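Bench Practice Group, Wet Tasks
Minutes of the December meeting

Present: Vitória Gouveia (chair), Nuno Serrano, Américo Cardoso, Hélder Sequeira
Apologies: Aníbal Vilela
Notes taken by Nuno
Start 14:00, held in the Guerreiro room

1. Minutes of the last meeting
Agreed, with one correction from Hélder: the rule on gloves belongs under Setting up and not under Clearing away. Nuno has moved it.

2. Where the wet task rules stand
Vitória opened with the good news. The log now holds 1,823 dishwashing episodes, and 1,138 of them have been read through against draft 2 of the rules. Everybody was really pleased with this (so much more than we had hoped for by December!) and it means we can argue from the log and stop arguing from memory.

Américo went over the parts of draft 2 that people find hard to follow. The main one is the grip on soft things. Draft 2 only says "hold firmly", and every operator reads that differently. A sponge pinched at one end folds and fans out above the fingers, and then it's anyone's guess which face will meet the plate. He would like the rule to name the face that does the work and to ask for a check of it before the arm moves to the dish. Hélder agreed and wants the same for cloths.

Agreed wording for draft 3: "Grip the sponge so that the face to be used is clear of both fingers. Check the face before moving to the dish. If the sponge has folded, the operator may let go and grip again; this is not a fault and is logged as a regrip."

Vitória said she loves the last part. Too many people have been treating a regrip as a failure and pushing on with a bad hold.

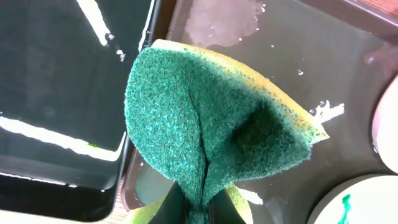
3. Water and the bench
Hélder has rewritten the section on water and read it out. Main points:
- Fill the tray before the arm is powered, never after.
- Keep a dry strip of table on the operator's side for the stop button and the log sheet.
- Wipe the bench between episodes if water has gone past the agreed area. Drops inside the area can stay.
- Change the tray water every 12 episodes, or sooner if the operator can't see what is in it.

Long and very good discussion on the last one. Nuno thought 12 was too few and would slow the day down. Hélder pointed out that a change of water is also a natural moment to look over the cables and finger pads, so the time is well spent. Left at 12. The Wollo bench will try it first and Solside will follow if it goes well.

4. What counts as clean
This took most of the hour. Draft 2 has a single box, "clean: yes/no", and Vitória said it just can't do the job. Coloured soap makes the problem easy to see. One bowl can have a thin pool of green lying in it while its neighbour has only blobs and drips clinging to the wall, and the old form would put "no" against both and leave it there. 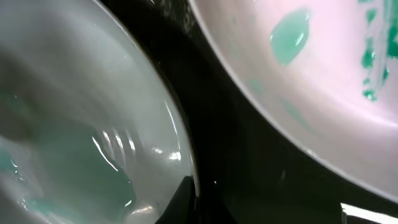 Américo proposed three marks in place of the one box: liquid left standing, soap on the surface, surface clear. He has tried them on 50 episodes with a second reader and found them quick to use, and he came away properly excited about how much more the log could tell us. Hélder asked what to do when a dish earns the first two together. Answer: tick both. Nuno asked about faint smears. Answer: a smear counts as soap on the surface, however faint, and the reader doesn't have to decide whether it matters.

Agreed. Nuno to redo the form. Old episodes will keep their old mark and will not be read again unless somebody needs them.

5. Layout of the table
Short item. The group likes a fixed order for tray and plate, with wood showing between them so that two arms have room to work without reaching across each other. Vitória would like the order written down with a picture beside it in the bench folder. Cloths go in the open box at the far end, beyond the tray.

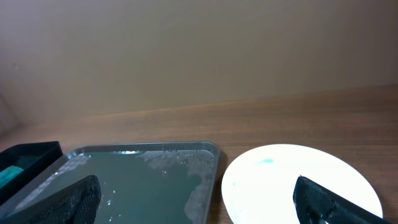 Item 5: tray to the left, plate to the right, cloth box at the far left.

Hélder asked whether left-handed operators may swap the order round. Yes, as long as the whole session is done that way and the sheet says so.

6. Any other business
Ustimwood have asked to see draft 3 when it's ready. All happy with that. Aníbal sent a note asking for larger print on the stop card; agreed, and overdue.

Actions
Nuno: new form with the three marks; larger stop card
Américo: grip wording into draft 3, and the same for cloths
Hélder: water section to the Wollo bench
Vitória: layout page for the bench folder; send draft 3 to Ustimwood

Closed 15:20. Thanks to Américo for the cake.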